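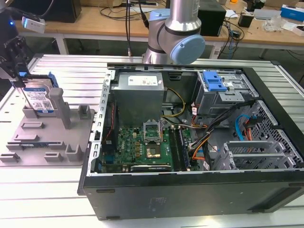 Open Day at the Deltomthorpe Workshop

Members and partner organisations were invited to the Deltomthorpe workshop in August for the annual open day of the Jeltwood programme, which studies the use of robots in taking apart and sorting discarded office computers. A total of 496 visitors attended between ten in the morning and late afternoon, the highest attendance since the programme moved to its present premises.

The day opened with a short address in the main hall, after which visitors were taken to the workshop floor in groups. Each group spent half an hour at the disassembly station before moving on to the sorting line and the materials store. Owing to demand, three further tours were added after lunch, and the programme wishes to thank those who gave up their places in the morning so that school parties could be seen first.

The disassembly station

The greatest interest was shown in the disassembly station, where two robot arms work at one table. The demonstration used a Dell desktop tower laid on its side with the side panel taken off, so that the motherboard, power supply and drive bay could be reached from above. A Western Digital hard drive was handled by a black gripper over a grey 3D-printed tray, which has guide blocks and slots to hold parts in a known position.

Staff explained that hard drives receive particular attention at Deltomthorpe. Owners of old equipment are often unwilling to release it until they are satisfied that stored data will be dealt with properly, and a drive that has been removed and logged early can be passed for secure erasure while the rest of the machine continues along the line. The tray allows the gripper to let go of a drive and take hold of it again at a better angle. Several designs were tried during the spring. The present one is the eleventh, and it can be printed again on site when a guide block wears down.

Cables remain the most difficult part of the work. A metal cage or a circuit board keeps its shape and can be found again where the system last recorded it, but a loose bundle of power wires lies differently in every machine. Visitors asked whether the arms could be taught to unplug connectors without help. At present this is done reliably on certain types of connector only, and an operator is called when the system is unsure. The programme regards this as proper practice and has no plans to remove the operator from the station.

A member of one visiting party enquired why the work was shown on an ordinary office computer and not on newer equipment. The reply was that machines of this kind form the larger part of what is received from councils, colleges and small firms. They also vary a good deal inside, even between models sold under the same name, and a method that copes with them is likely to be of use elsewhere.

The Chraibi control software

In the adjoining room, visitors were able to follow the Chraibi software, which plans the order in which parts are removed and passes instructions to the arms. A large screen displayed the plan for each machine and marked the steps that had been changed. Those with some experience of programming were offered a longer session, and six people stayed on to try writing a short removal sequence of their own. Two of these sequences have been kept for further testing.

Questions were raised about the speed of the process. A trained technician remains faster than the arms on a single machine, and this was stated plainly on each tour. The programme's purpose at this stage is to establish which steps can be carried out safely and repeatedly, and to record them in a form that others may use. Figures for the current year will be included in the annual report.

The Wunavham partnership

The afternoon closed with a presentation on the partnership with the Wunavham training centre, under which trainees in electrical maintenance spend part of their course at Deltomthorpe. Trainees take machines apart by hand before they are permitted to supervise the robot station. Tutors reported that this order of work has been well received, and that trainees are quicker to notice when a grip has been made badly or a fastening has been missed.

Places for the winter intake are open to existing Wunavham students and to employees of member organisations. Applications should be made through the training office. Applicants from member organisations are asked to enclose a letter of support from their employer.

Arrangements for future visits

Group visits to the workshop may be booked during term time, with a limit of twelve persons to each group. Flat, closed shoes must be worn on the workshop floor, and long hair should be tied back. Bags and coats are to be left in the cloakroom. Children under eleven may view the station from the gallery when accompanied by an adult.

Organisations with desktop computers to donate are asked to contact the materials store before making a delivery, as storage space is limited until the new racking has been fitted. Monitors and printers cannot be accepted at present. A collection service is available within the county for loads of twenty machines or more.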